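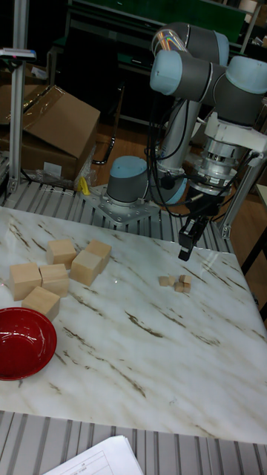
Search Coveck Enter keywords Go

How to Finish Plain Wooden Blocks in Two Sizes

I love a set with big cubes and little cubes in it! Kids build the heavy bottom of a tower with the large ones, then the small ones turn into chimneys, passengers, cakes, whatever is needed that day. Plain unfinished blocks are easy to find, and with a bit of sanding and a coat of wax they feel wonderful in the hand.

What you need

Unfinished wooden cubes, large and small
Sandpaper, 120 and 220 grit
A soft brush and two cotton rags
Beeswax finish labeled safe for toys (I use Lalteo, the unscented one)
A wipeable surface, like a smooth tabletop

1. Sort before you sand. Put the large cubes in one group and the small ones in another, with some space in between. I did my first batch of 11 all mixed up and sanded one of them twice.

2. Knock down the corners. Hold the 120 grit flat in your palm and roll each edge over it, three or four light strokes. Go easy on the little cubes – they lose their shape fast, and then they won't stack.

3. Smooth the faces. Switch to 220 and always sand with the grain. The end grain is thirstier and rougher than the other sides, so give it a few extra passes.

4. Brush off the dust, then wipe every cube with a barely damp rag. Leave them for an hour. If the wood feels fuzzy afterward, go over it once more with the 220.

5. Wax. Use less than you think! Rub a thin layer on five sides, set the cube down on the bare one, and come back to that side later. Buff with the clean rag after 20 minutes or so.

6. Let them sit overnight with gaps between them so air can get all the way around.

Small cubes are a choking hazard for babies and toddlers, so I keep those in a separate bag on a high shelf and hand over only the big ones.

My next set is going to the playroom at Tangen, and I want to try a milk paint from Ballholm on just one face of each cube – maybe a soft blue. If you've used milk paint under wax, tell me how it held up!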